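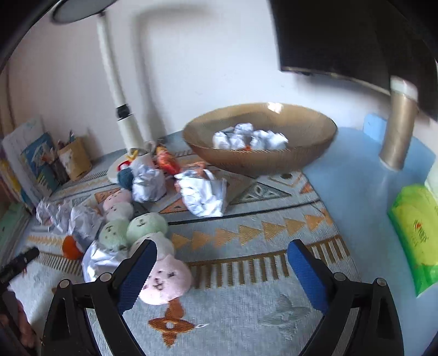
Filed under: Robots, Things I Broke

My gripper lied to me for most of a week

So the tidy-up project is on pause and I am in a mood about it.

If you've been reading since spring you know the deal: I squeeze a hand-held gripper, it records what I do, and the recordings go off to train an arm. The task is crumpled paper into the brown glass bowl, plush toys left alone. I do it over and over with the toys and the paper mixed up differently each time. It's weirdly relaxing! Put on a podcast, grab a paper ball, drop it, shuffle everything, go again.

I had 295 runs. I was proud of those 295 runs.

On Tuesday the folks at Lumeck, who have the actual arm over in Vodcombe, loaded the first model trained on my stuff and sent me a video. The arm went to the right wad of paper. It lined up great. Then it closed its fingers on thin air, stopped with a gap you could roll a grape through, and carried absolutely nothing over to the bowl. Very carefully. It did this five times in a row and I laughed until I realized it was my fault.

The model was copying me perfectly. My recordings said that's how wide the fingers were when I picked things up.

The gripper is a Clodel, and it keeps track of how far the fingers are open with a little sensor on a shaft inside the handle. There's a tiny magnet glued to the end of the shaft. The glue had let go. It hadn't fallen out (I'd have noticed that, I hope), it was just loose enough to drag behind the shaft a bit whenever I squeezed hard. So the fingers would be shut tight on a paper ball and the log would say they were still partway open. With the soft toys you don't squeeze much, so if I'd checked with one of those the numbers would have looked fine. Which is how I'd checked. With a plush ball. Ugh.

I went back through everything with a Makris plotter, which is the ugliest program I own and I love it. You can see where it starts. The closed reading is flat, flat, flat, and then it begins to wander, a little more every session. 200 of the runs are on the bad side of that line.

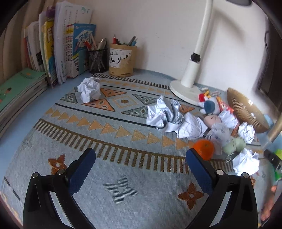
3 min read

Can they be saved? Maybe some of them. The camera on the gripper sees both fingers the whole time, and the blue pads stand out pretty well against most of what I have on the desk, so in theory you can work out the gap from the video and throw the sensor numbers away. I tried it over the weekend. It does well when the fingers are wide open with nothing between them. It does badly when there's a big crushed wad hiding one of the tips, and those are the moments I need. The background pattern doesn't help either, with all those triangles and stripes.

Meanwhile I pulled the handle apart, cleaned off the old glue, and stuck the magnet back on with epoxy. I left it alone overnight, which took real willpower. It reads the same number closed now whether I squeeze like a normal person or like I'm opening pickles.

New rules for me, taped to the wall where I can't miss them:

Close the fingers all the way, HARD, before the first run and after the last one. Write down both numbers.

If they don't match, stop. Don't do "just a few more."

Look at the plots the same day.

Lumeck was really nice about it, by the way. They asked whether I'd gotten any warning from the gripper and no, I hadn't. The sensor thinks it's healthy the whole time, it's getting a clean signal off a magnet that happens to be pointing the wrong way. I've written to Clodel to ask if the software could zero itself at startup. No reply yet.

I've redone 7 runs so far. The arm in Vodcombe is switched off until I get them a decent batch, and I have a lot of paper to crumple.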